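Trays, bowls and setting a small table: your questions answered 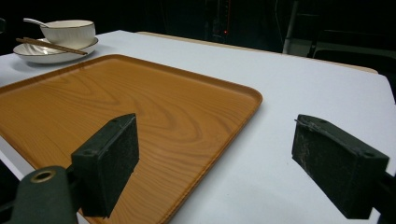

Posted in January by the Radebe Table blog | 17 comments | 80 shares

Print this page | E-mail to a friend

I get asked the same handful of things about trays and table settings, so I've finally put my answers in one spot. Have a read before you write in (though I do love the mail!).

Is that orange tray real wood?

No, the grain is printed on. It has those swirly rings all through it, amber and tan, and a bit of a shine. I like timber as much as the next person but I also like something I can wipe down while the kettle boils, and I've stopped feeling guilty about it.

Isn't it too big for one person?

It's big, yes. I'd sooner have room for the teapot, a side dish and whatever I'm reading than play Tetris with the saucers. If your table is tiny, go down a size, or use the tray for carrying and then put it away.

Do you leave the tray on the table while you eat?

Depends on the meal. For breakfast, usually yes. If I'm making a bit of an effort I set the bowl and plate straight onto the table and keep the tray beside them for serving. A pale table is lovely for this, but white china on a white table can look a little washed out, so a warm colour nearby helps heaps.

Why put a plate under the bowl?

Drips, mostly. It also gives your fingers something to hold when the soup is hot, and somewhere to park a spoon. Mine has a gold rim to go with the gold band on the bowl and a faint raised pattern in the white glaze. They don't have to match, but I'm a sucker for a bit of gold.

Where should the chopsticks go?

Across the front of the plate is my lazy answer, and it's what I do at home. Chopstick rests are nice if you own them. I had a set from Orkovel and lost every last one in the move to Grestov, so there you go. Please don't stand them upright in a bowl of rice, as plenty of people find that upsetting.

Can gold-rimmed china go in the microwave?

Please don't! Metallic trim can spark. I'd keep it out of the dishwasher too, unless the maker says it's fine, because the gold wears off. Warm water, soft sponge, mild soap.

How do I clean a printed tray?

Damp cloth, a drop of detergent, dry it straight away. Skip the scourer. I've ruined one that way and the dull patch was right in the middle, where everybody looks. Check the label before you put anything straight off the stove on it as well.

What's the raised edge for?

Stopping things sliding off when you go round the corner into the lounge room. Even a low lip makes a difference. I still carry soup in two trips.

Do you sell any of this?

Sorry, no. I just write about it. For trays I'd try Mamico first, then the op shops.

Recent items
Storing good plates without chipping them
Soup spoons: ceramic or metal?
Getting tea stains out of white cups
My favourite tablecloths for small tables

Page viewed 3141 times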